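Cindari 4 months in: the demo software I keep recommending

Filed under: Reviews, Tools, Manipulation

I've been meaning to write up Cindari since the summer, and every time I sat down to do it another release came out and I had to go and play with that instead. So, before they do it to me again: I like this program a lot. It takes recordings made with a hand-held gripper and turns them into clean, trimmed, time-aligned episodes that a policy can be trained on, and it does the dull middle part of that job better than anything else I've used (including the pile of scripts I wrote myself, which I was rather fond of).

Prultetti make it. You get a desktop app, a command-line tool and a Python library, and all three read and write the same project folder. I'm running it on a Linux workstation with a middling graphics card, and my tasks are nearly all tableware: trays, bowls, cups, cutlery, getting things on and off a table without fuss.
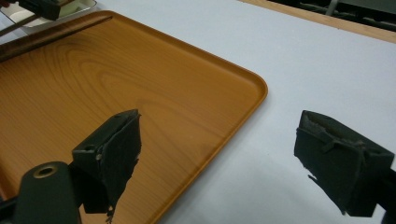 Page last updated: December

What it does

You drop in a batch of recordings and Cindari works out the path of the gripper, the opening between the fingers at each moment, and where the useful part of each take begins and ends. Then it shows you the lot on a timeline, with the video on the left and the path on the right, and you go through accepting or fixing. Keyboard shortcuts for everything, bless them. J and K step through takes, the square brackets move the trim points, and X bins the take with a reason that gets saved in the log.

My first proper batch was 604 takes and I got through the review in a single afternoon with plenty of tea. With my old scripts I would have been at it until the middle of the following week, squinting at plots.

Installation was painless. One package, one licence file, and a test project that runs from start to finish so you know your drivers are all right before you feed it anything you care about. The first launch is slow while it builds its caches. After that it opens in a couple of seconds.

The tracking

I had low hopes here and was happily wrong! Plain surfaces are the usual trouble with this sort of camera-based tracking. A tracker wants corners and texture, and a pale, even tabletop gives it very little of either. Older tools I've tried would slide gently sideways over a white table, quite sure of themselves, and you would only find out when the arm put a cup down in mid-air.

Cindari gives every stretch of the path a confidence score and colours the timeline with it, so the weak bits are plain to see. You can click on a weak stretch and look at which points it was holding on to. It will also run the whole take backwards and compare the two results, and when they disagree it flags the take and leaves you to decide. That one setting (it's called "two-way check" and it's off by default, so go and turn it on) has saved me more grief than any other.

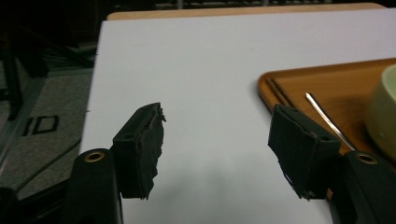

Masking is the feature I'd pay for on its own. The fingers are in view the whole time and they move with the camera, so any tracker that latches on to them will decide the camera is standing still. Most packages give you a fixed black shape to lay over the gripper and leave it at that. Cindari learns the mask from your own recordings, and it copes with an untidy outline — our pads are torn along the edges, with wisps of material hanging off, and the learned mask follows the ragged bits where a neat rectangle would miss them. It found the brass-coloured rings in the arms as well, and I was pleased about that, as a bright ring is just the sort of thing a tracker loves to grab. With the board so plain in the middle of the view, you really do want it looking past the fingers to the lettering on the carpet and the edge of the table. Retraining the mask after you change the pads takes 10 minutes on my machine, most of it unattended.

There's a slider for how far the mask is grown outwards. I leave it at 6 pixels. Lower than that and stray bits of pad sneak back in on fast moves, higher and it starts eating into the object you're about to pick up.

Finger opening and grasp events

The opening estimate is good. It reads the gap between the fingers from the video and smooths it, and the smoothing is gentle enough that a quick close still looks like a quick close. You can switch to the raw signal with one key.

Grasp detection is a notch below. It marks a grasp when the fingers stop closing before they meet, and for bowls and cups this works a treat. Thin things fool it. A fork handle or a chopstick leaves so little gap that Cindari tends to think the gripper has closed on nothing, and I end up adding the event by hand. There's a per-task threshold you can lower and it helps, though then you get the odd false grasp elsewhere. I hear a better method is coming. I'd settle for being able to set the threshold per object.

Tray rims are the other one to watch. A low lip running out of view underneath a finger can be read as contact when the finger is simply hovering over it. Tick "ignore surfaces" in the task settings and the false contacts mostly go away.
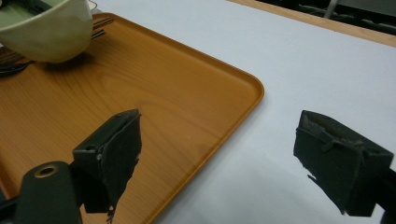
Planning and replay

Once a batch is accepted you can send episodes to the replay panel, where Cindari checks whether your arm could follow the path. You load a model of the arm, and it shows reach problems, joint limits and speeds you can't have. A person's wrist does things in passing that no arm on my bench will ever manage, so it's lovely to see this before training and not after.

It talks to the Vellstead controller directly, and that's what I use. Set-up was a matter of typing in an address and pressing a big green button. The Zamani planner is supported too, through a plug-in, and I've had a mixed time with it: paths come across fine, but the plug-in drops the speed limits I set in Cindari and goes back to its own. Check them each time. I've reported it and had a friendly reply the same morning.

The panel can also suggest small changes to a path so that the arm can follow it, such as shifting the whole thing a little nearer or turning the wrist the other way round. It draws the old path and the new one together and you choose. I accept most of its suggestions these days. Early on I accepted all of them and spent an evening wondering why the arm came at the bowl from behind, so do look before you click.

Things that annoy me

The undo history is cleared when you close the project. For a tool built for long review sessions this is a bit daft, and I've lost trim edits to it twice.

Searching is slow in big projects. My biggest has just passed 4000 takes and filtering by tag makes the window go grey for a moment every time. The command-line tool does the same filter at once, so the data is clearly in good shape and the fault is in the app.

The manual is well written but has no index, and the page on camera calibration still shows the old menus. Export presets can't be shared between projects unless you copy the file across yourself (it's in the hidden settings folder, under "presets", and it's plain text).

Who should get it

If you record your demonstrations with a hand-held gripper and you're past your first hundred takes, try it. The free tier has the tracking, the masking and the timeline, with replay left out, and there's no nagging. People who only teleoperate will get less from it, as their paths come straight from the arm and half of what Cindari is good at isn't needed, though the review timeline alone might win you over.

Next I'm putting the new batch mode through its paces on cutlery, grasp thresholds and all, and I'll add the results to this page.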